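Help Boards > Robots and Automation > Software and Kits

Is the Morkex tabletop pack worth it for a small shop? (sim, not the real arm)

Posted by skond_shopfloor
Saturday, June 27, 2020

We're a small outfit in Skondcombe, packing kitchen stuff into crates for a gift box company. Thinking about one arm for the boring part - pick item off table, put in crate, next. Before we spend real money on hardware I want to see if it can even work with our mix of items. Mugs, bowls, small cans, glasses, bottles. Nothing heavy.

Trallell sells the Morkex tabletop pack, which is a ready made simulated table with an arm and a bunch of household items. 150 dollars for the year, and there's a 10 day trial but you have to give a card number up front. Our PC has an 8 GB graphics card, nothing fancy.

What I need to know:

Does it look enough like a real bench that I can judge reach and crowding? Can I swap in our own crate sizes? Is the arm setup fixed or can you move it? And is the trial long enough to learn anything if I've never used a simulator before. I can follow instructions but I don't write code.

Also heard of the Mykhailiuk course that goes with it, another 100. Do I need that or is the manual ok?

Trying to decide before the price goes up. Thanks

3 replies

benchbound

Had it since February, use it most weeks. Short version: yes for planning, no if you expect it to tell you how fast your line will run.

Looks. Good enough. It's a clean table in a clean room, your shop won't look like that and neither does mine. But the table sizes and item sizes can be typed in, so for reach and crowding it does the job. I had a layout on paper I was sure of, put it in the sim, and the arm couldn't get over the crate wall without swinging way out. Would of been an expensive thing to find out on the real bench.

Items. The stock set is pretty close to your list. Cans, mug, bowl, plate, bottles, drinking glass, plus a yellow crate with openwork sides. Start with the stock stuff, don't import anything the first couple days. These are off my machine: 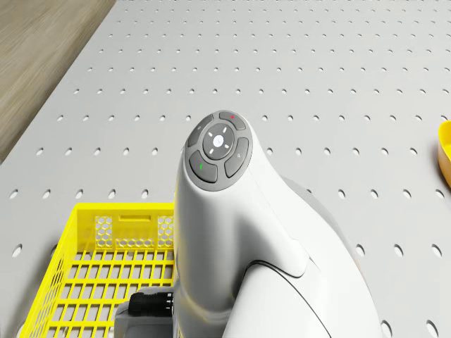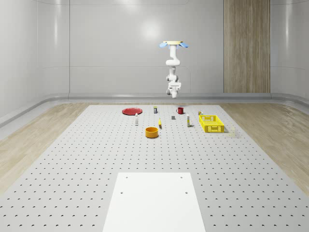 Morkex sim, close by the arm and then the wider view. Yellow crate is in both.

The holes in the table are handy, I use them to line things up by eye. Type in positions once you get serious though.

Arm. In the wider one it's hung from above, gripper pointing down. You can change where it mounts, there's a menu for it. Hanging keeps the table clear for me but you need something overhead strong enough to hold the real one, so think about your ceiling before you fall in love with that layout. I tried a side mount as well. Worked, just ate up a corner of the table.

Crates. Yes you can swap. Length, width, height, wall thickness. The slot pattern on the sides you can't really edit, you pick from a list. If your crates have odd handles you'd need to import a model and that's where I got stuck for an evening. File has to be in the right units or your crate comes in the size of a house.

Things I don't like:

- Glass. The drinking glass in the sim is nearly see-through, so it's easy to lose on screen. More important, picking clear items is hard for real cameras too and I don't trust what the sim tells me there. Test glasses seperately with real hardware before you promise anybody anything.
- Saving. Save layouts under a new name every time. It overwrites without asking.
- Grip settings are buried three menus down and the defaults are too kind. Everything sticks to the gripper nicely. Turn the friction down or you'll get a rosy picture.

Your card is fine. Mine's the same size, I turn shadows down when there's a lot on the table.

Trial - enough if you pick a week when you're not busy. First day is all installing and clicking around. No code needed for basic pick and place, you drag the steps into a list.

oldpalletjack

dont bother imo. just buy a used arm and try it. sim is a sim. my cousins place paid for one of these and never opened it after the first month

also cancel the trial BEFORE the last day, they bill in the morning

quietconveyor

Answering the course part since that got skipped. I paid for the Mykhailiuk course. It's decent but half of it is about writing scripts, which you said you don't do. The first section (mounting, moving items around, making a step list) is good and the manual covers nearly all of it, just drier. I'd go manual first. If you get stuck on importing your own crates, then maybe. There's a section on that and it's the best part of the thing.

Don't agree with the post above about skipping the sim. Used arm plus mount plus gripper plus your time, and then you learn your table is too short? Nah. But fair point on the billing, set a reminder.

One more thing to ask Trallell before you give them the card: whether the layouts export to the arm you'd end up buying. It does for some arms and not others, and the list on their page was out of date when I looked. Email them the exact model, get the answer in writing. Mine took two days to come back and it was a yes with an add-on I had to pay for.

skond_shopfloor

ok great, this helps a lot. Going to do the trial week after next when the orders slow down, manual only. Will keep glasses off the list for now and just do cans, mugs and bowls. Emailing Trallell about the export today. Will post back with what the crate import does to me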